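FAQ - Vormachen mit dem Handgreifer

Stand: November. Fragen bitte an Grigore Nedelcu oder Aba Tetteh, am besten vormittags.

Was muss ich können?
Nichts Besonderes. Zwei gesunde Hände, etwas Geduld. Einweisung dauert eine Stunde, danach gehts los.

Wie läuft eine Aufnahme ab?
Greifer in die Hand, App Gavach starten, kurz auf den Signalton warten. Dann Aufgabe vormachen, Hand zurück in Startposition, stoppen. Eine Aufgabe = eine Aufnahme. Nicht zwei Sachen hintereinander in einem Clip.

Wie schnell soll ich mich bewegen?
Langsamer als normal. Ruckeln vermeiden, vor dem Zugreifen kurz abbremsen - die Auswertung kommt sonst nicht hinterher.

Welche Gegenstände nehme ich?
Alltagskram aus Küche und Haushalt. Schwämme, Becher, Löffel, sowas. Verpackt und unverpackt ist beides ok. Nichts Scharfes, nichts Zerbrechliches, keine Medikamente.

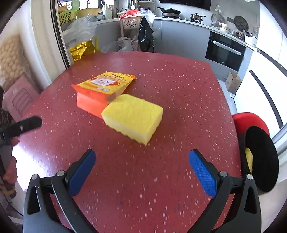
Wie viele Aufnahmen brauche ich pro Aufgabe?
Bis zu 100. Bei einfachen Aufgaben reicht oft weniger, steht jeweils im Aufgabenblatt. Bitte Startlage der Gegenstände zwischendurch ändern, sonst lernt das Modell nur die eine Position.

Was ist mit verpatzten Durchgängen?
Runtergefallen, danebengegriffen: Aufnahme stoppen, als "Fehler" markieren, neu anfangen. Nicht löschen! Die schauen wir uns seperat an.

Darf ich mit der freien Hand nachhelfen?
Nein. Nur Greifer. Bei Aufgaben mit 2 Greifern eben beide, aber keine Finger am Gegenstand.

Kann ich auch fernsteuern statt vormachen?
Geht, aber nur bei uns vor Ort am Stand Kosis. Termin bei Aba Tetteh. Dort steuert man den Arm über zwei Handhebel, braucht etwas Übung. Ohne Einweisung nicht an den Stand, auch nicht "nur mal kurz".

Wie kommen die Daten zu euch?
Über WLAN, automatisch nach dem Stoppen. Wenn die Anzeige orange bleibt: App offen lassen, Gerät ans Ladekabel. Hilft das nicht, Fehlernummer aufschreiben und melden. Fehler 136 heisst Speicher voll.

Sind Personen erkennbar?
Gesichter bitte nicht aufnehmen. Mitbewohner vorher fragen. Post, Ausweise und Bildschirme wegräumen. Doch was drauf? Aufnahmenummer an Grigore Nedelcu, wird dann entfernt.

Wie viele Aufnahmen habt ihr schon?
3.000 im Projekt Nilturus, Fernsteuerung nicht mitgezählt.

Greifer klemmt, was tun?
Nicht mit Gewalt. Ausschalten, Backen auf Krümel prüfen, Pads trocken abwischen. Klemmt er weiter, zurückbringen, wir tauchen ihn aus.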